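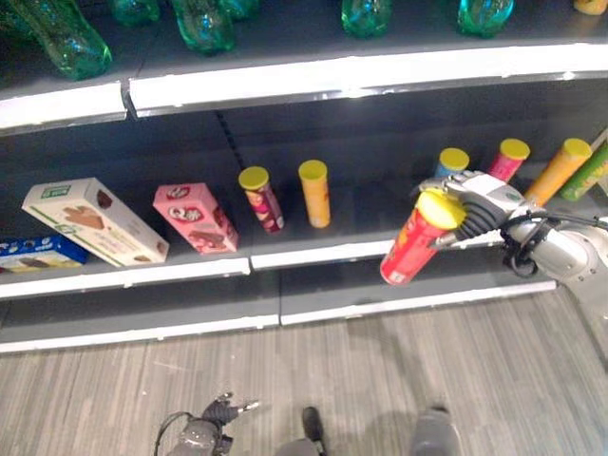

Visitor Programs: How-To

Running the Shelf Demonstration on Open Day

Last updated: August 23, 2025
Print this page | E-mail this page

Hosts at the Sellham hall should follow these steps for each group of up to 24 visitors.

1. Ask visitors to stand behind the floor line.
2. Select the snack can task on the Tolen console. The arm grips each can just below the lid.
3. Allow 90 seconds per can. Do not reach toward the shelf while either arm is powered.
4. Leave tipped bottles and leaning boxes as they are until the group has moved on.
5. Press Hold before taking questions.

Schools must book through the Bilyk desk by the end of March.

Comments (2)

flendance_fan: Is step 3 the same for the smaller cans?

hallhost53: Yes, same timing. We had almost 90 people through by noon and never changed it.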